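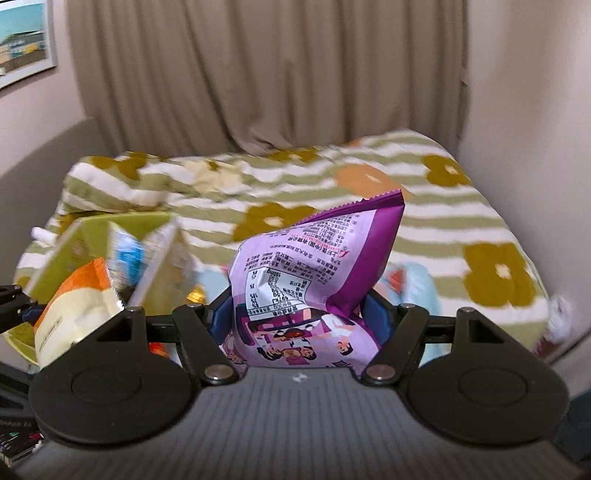 # How to put on a small literary display in a local library

You have a shelf of books, a folder of letters and the loan of two glass cases. The steps below follow the way we set up the Mousavi display at Undach library, which ran through February and fitted into the space beside the lending desk. They should suit any display of one writer's papers in a public room.

## 1. Agree the loan in writing

Write to the owner of the papers before you choose anything. State the dates, the room, who holds the keys to the cases and who pays if something is damaged. Ask for a list with a line for each item, and have both sides sign it on the day the papers arrive and again on the day they go back.

Ask about copyright in the same letter. Owning a letter doesn't give someone the right to publish it, and a photograph of it on your poster may count as publication. For the Mousavi letters we had to write to a second branch of the family, and the reply took longer than the rest of the paperwork.

## 2. Choose fewer items than you want to

We started with a long list and ended with 17 items. Lay everything out on a table the size of your case and leave a hand's width between pieces. If a page has to overlap another to fit, take one of them out.

Pick items that can be read from where a visitor stands. Typed drafts with corrections in ink work well. Small notebooks in pencil are hard to follow, so put a typed copy of the open page next to them.

## 3. Write the labels

Keep each label under sixty words and use this order:

1. What the item is, with its date if known
2. What was happening in the writer's life or work
3. Who lent it

Print in at least 16 point, black on cream or white. Read the labels aloud to a person who hasn't read the books. Any title or place name they stumble over needs a few words of explanation. Ours mentioned the Wamer circle three times before we noticed that we hadn't said it was a group of poets who met at Wamer.

## 4. Set up the cases

- Clean the glass inside and out the day before, and leave the doors open overnight so that the smell of cleaner goes.
- Keep the cases out of direct sun. Turn off any lamps inside them if the shelf feels warm.
- Support open books on card cradles. Don't force a spine flat.
- Hold pages open with strips of clear polyester, never with tape or clips.
- Handle paper with clean, dry hands. Wear gloves for photographs.

Turn the pages of open books every two weeks so that one opening doesn't get all the light. Note the page number each time.

## 5. Plan the opening

An early evening on a weekday suited us. Have one short talk and one reading, with chairs for the older visitors. Serve drinks in a different part of the room from the cases.

If you want a poem read in translation as well as in the original, give the readers both texts a week ahead. Filach Press lent us its bilingual edition for this, and we copied the two poems in large type.

## 6. Take it down

Check every item against the signed list as it leaves the case. Pack in the order of the list, flat, with acid-free tissue between sheets. Keep the labels and the page notes in a folder with the loan letter, as the next borrower may ask to see them.

Page last changed 6 July 2018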